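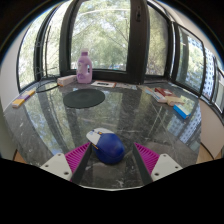 Mouse between the fingers, pad behind, glossy stone table.

List home | Threads | Authors | Search | Subscribe
Last updated: 2021-04-04

Re: Gremow result on shiny tabletops

Zoia Zinchenko wrote:
> The Gremow policy, trained only on hand-held gripper demos, put
> the mouse on the pad in 6 of 8 trials at Makori. I think we can
> say reflections are no longer a problem for this method.

Zoia, I'd hold off on that sentence. Eight trials on one table is a decent afternoon – it doesn't cover reflections. The windows and trees show up in that stone, and they change with the sun. Were all 8 run at the same time of day? The writeup doesn't say.

I'm also unsure what counts as a success. The February draft wanted the whole mouse on the pad and the fingers clear of it. The new one says "placed." If the 2 failures were scored the old way and the rest the new way, we can't compare with Gevgate at all. 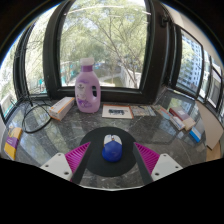
Does the policy get any depth input?
Only color images and the gripper width, so it has to judge height from how things look.

That last part is my main worry. A black pad on dark stone gives it very little to go on, and the blue mouse may be doing most of the work. Try a gray mouse and move the bottle and boxes. If it still gets 6, I'll stop complaining.

Please also post the 4 runs you dropped as "operator error." I would like to see them before Celtura gets the draft.

Consuelo Mendoza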